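Best way to get limescale out of a kettle without it tasting of vinegar?

tealeaf_mags
Right, I need help before I bin another kettle. We moved in May and the water here is like liquid chalk. I've got a Cevard, the 2 litre one, and within a fortnight the bottom was white and crusty. I did the vinegar thing everyone goes on about, half and half, boiled it, left it overnight. Scale went, lovely. But every brew since has tasted like a chip shop! I've rinsed and boiled it six times. What are the rest of you using?
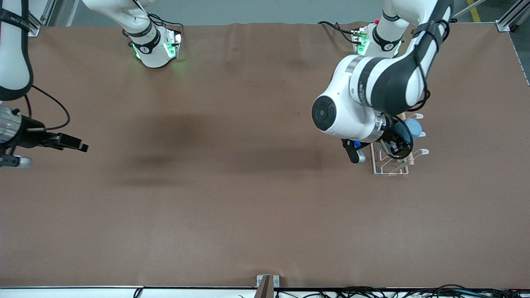
Hot Drinks and Kitchen Club

nobbyclarke
Vinegar's a mug's game. Citric acid, every time. You can get a big tub of the powder from the home brew shop, two tablespoons in a full kettle, bring it to the boil, switch off and leave it for twenty minutes. Pour it away, rinse twice, done. No smell at all. I've been doing it for years.

pip_and_biscuit
Seconding citric acid, but go easy if yours has a see-through window on the side. Mine went cloudy. Might have been the heat, might have been me using half the tub.

Costel Radonjić
I'm going to disagree with all of you. Vinegar is fine, you're just using too much and leaving it too long. One part to four, warm it, DON'T boil it, half an hour. If you boil it you fill the whole kitchen with the stuff and it gets into the lid seal, and that's your chip shop taste. Mags, take the lid off if it comes off and wash the rubber bit with washing up liquid.

nobbyclarke
Costel, why would anyone faff about warming vinegar when there's a thing that works and doesn't stink?

Costel Radonjić
It's in the cupboard already, that's why. I'm not driving to a home brew shop for a kettle.

tealeaf_mags
Now now. The lid does come off as it happens, and I hadn't thought of the seal. Just been and sniffed it and oh dear. Yes. It's in the soak now with some Fairy.

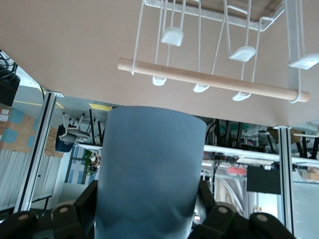
While I'm waiting, next question. Should I be bothering with a filter jug? My sister swears by her Avov one but the cartridges are a fiver a go and she changes them every month. That's a lot of teabags.

greta_in_the_fens
I had a Bošković jug for two years and went off it. The tea was nicer, no film on top, but I was forever forgetting to fill it and then standing there at six in the morning watching it drip. If you drink a lot of tea get one that fits in the fridge door and keep it topped up. The kettle still scaled up a bit, only slower.

pip_and_biscuit
The film on top is what does my head in. You can put the milk in first but it doesn't really help, does it. I ended up switching to Rudorari teabags (the hard water ones, box of 80) and there's definitely less scum. Colour's a bit orange mind you.

nobbyclarke
Hard water teabags are a con.

pip_and_biscuit
Have you tried them?

nobbyclarke
No.

greta_in_the_fens
Ha. Well I have and I'm with Pip, they do make a difference, although I think it's mostly that they're stronger.

tealeaf_mags
Update! Washed the seal, boiled twice, made a cup and it tastes of tea. Costel was right, sorry Nobby. I'll still get some citric acid for next time as the smell of vinegar has put me off for life. Haven't decided on the jug, might borrow my sister's while she's away and see if I can be bothered filling it.

Costel Radonjić
Glad it's sorted. Empty it at night as well, don't leave water sitting in the bottom.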